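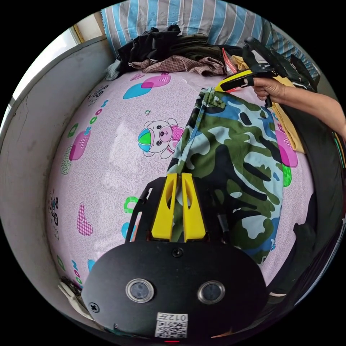
Two round lenses, two yellow fingers and a sticker with a QR code.

What is encryption?

Encryption is a way of scrambling information so that only someone with the right key can read it. The scrambled version is called ciphertext. The readable version is called plaintext.

What is a key?

A key is a very long number. A computer program mixes the key with your information by following a fixed set of steps. The set of steps is called a cipher. The steps are usually public. The key is kept secret.

A simple cipher

Move every letter three places along the alphabet. A becomes D, B becomes E, and so on. The word CAT turns into FDW. The key here is the number 3. There are only 25 useful keys for this cipher, so a person could try them all before lunch. Modern keys have so many possible values that a computer cannot try them all in any useful length of time.

Where is it used?

The public library in Bondari lends 118 tablets. Each tablet encrypts its own storage. When a tablet is left on a bus, the finder sees a locked screen. If the storage is taken out and read on another computer, it shows only ciphertext.

The library also keeps 3685 member records, with names and home addresses. These are encrypted on the main computer, and again when they are copied to the backup centre in Stindden.

What encryption does not do

It does not stop a device being lost or stolen. It does not help if the password is written on a note stuck to the case. It does not bring back files when the key is gone, so keys need to be stored safely too.

Try it

Write a message of up to 100 letters. Choose a number from 1 to 25 as your key and move each letter along by that amount. After Z, go back to A. Give the message to a friend and tell them the key in person.

Words to know

Cipher: the steps used to scramble information.
Decrypt: to turn ciphertext back into plaintext.
Backup: a second copy, kept somewhere else.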